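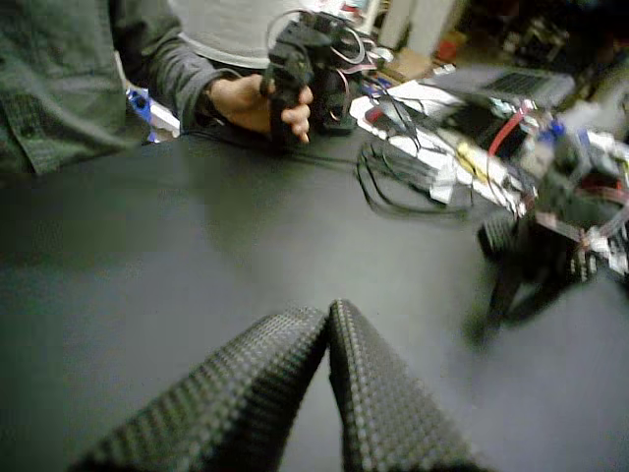
Driss Bensaid

Notes on moving the Drernach site from the old door controllers to Ustholm ones. Mostly about Wiegand formats, so mute if that's not your thing.

The export had 2,449 active cards. After import, 191 of them shared a number with another card. No duplicates in the old database.

First guess was a bad CSV. Checked the row count and the column types, both fine. The raw reader output was fine as well.

The cards are 34-bit. The import template defaults to 26-bit, so the site code was dropped and the card number kept as 16 bits. Two batches with different site codes then overlap.

Pestix shows the full bit string if you start it with parity checking off. With parity on it discards the frame silently and you see nothing at all.

Fix: set the format per reader group, wipe the credential table, import again. Took around 12 minutes. Do it before the doors go live, as the controller caches the old table until a restart.

Still open: 2 readers on the loading bay send the bits inverted. I suspect D0 and D1 are swapped at the terminal block. Will check with a scope in August.

If anyone has the format sheet for the Toledo readers - the older ones with the grey cable - please send it over.

Recent posts
Pestix: saving captures to a file
Cable length and missed reads
OSDP address clashes on a shared bus
Reading a 34-bit frame by hand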